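Printed parts board for PC teardown, worth it or just use trays?

Started by slotfill_tom
April 2024

slotfill_tom
I strip office desktops for a small refurb shop. Mostly Dell towers. Until last month everything that came out of a case went into a tray, and everything in the tray got mixed up with whatever came out of the next case. So I drew up a flat board with raised holders on it, one shape for each kind of part, and had it printed in gray. It sits on the bench to the left of the case, or it can stand up against the back if I need the table.

The bench is aluminum profile with slots. I like it for teardown, but small screws go into the grooves. Cases go on their side with the panel off. Pictures of the board and the bench:
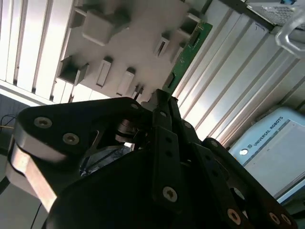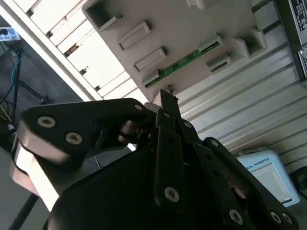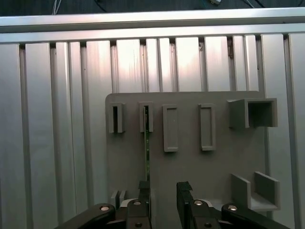 The board at the left of the bench, with a Dell tower open:
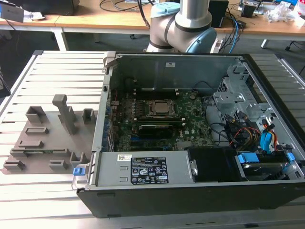

What I want to know is whether people who do this in volume keep a board like this or go back to trays. We have 477 towers to get through by the end of May and I don't want to print six more of these if they end up on a shelf.

benchrat
We did 188 machines on a foam board with cutouts. It was fine until we got a batch from a different maker and the power supplies didn't fit the cutout. After that people set parts on top of the foam and it was a tray again. How tight are your slots?

slotfill_tom
Loose on purpose. The narrow ones are for cards and memory, the open boxes are for anything blocky. Power supplies don't go on the board at all, they go straight into a bin under the table.

gray_matter
I wouldn't bother. A tray from Virno costs less than the filament and you can stack them. A board takes up table space the whole time. You also can't carry it to the test bench without something tipping out.

benchrat
Depends on the job. If you're scrapping, use trays. If you're putting the same parts back in the same case, I would want a board, because you can see what's missing before you close it up.

slotfill_tom
Most of ours go back together. We swap the drive, clean it, test it, close it. That is where the trays kept failing. Twice I closed a case and found a memory stick still on the table.

gray_matter
That's a checklist problem. Tape a list to the bench.

ohmsteader
We tried the list. It got ignored by the second week. I have something close to Tom's board, printed at Dolik, and it has been through 2,000 towers with one broken holder. Two things I would change. Put a chamfer on the top of the narrow slots so you don't have to aim. And keep tall holders away from the side nearest the case, or you will hit them with your sleeve every time you reach over.

slotfill_tom
Chamfer is a good idea. I'll add it to the drawing. The tall pillar is near the middle at the moment and I do catch it sometimes. Did you fix yours to the table or leave it free?

ohmsteader
Bolted, two corners. On slotted profile it takes a minute. Use T-nuts, the Sovier ones fit ours but check your slot width first.

benchrat
I'd leave it free for a while. You will want to move it once you find out which hand you reach with.

gray_matter
Still say trays. What are you doing about the screws going into the grooves? That would bother me more than where the memory goes.

slotfill_tom
Magnetic dish, and slot cover strip on the front half of the table. I bought 11 lengths from Mulder and have put in four. The cover strip works but it collects dust along the edges and you have to pull it out to clean properly.

ohmsteader
Cut it a little short at one end so you can get a fingernail under it.

slotfill_tom
Will do. I'm going to print one more board with the chamfers and the pillar moved to the back, and run both for two weeks before I order the rest. I'll post the drawing when it's done.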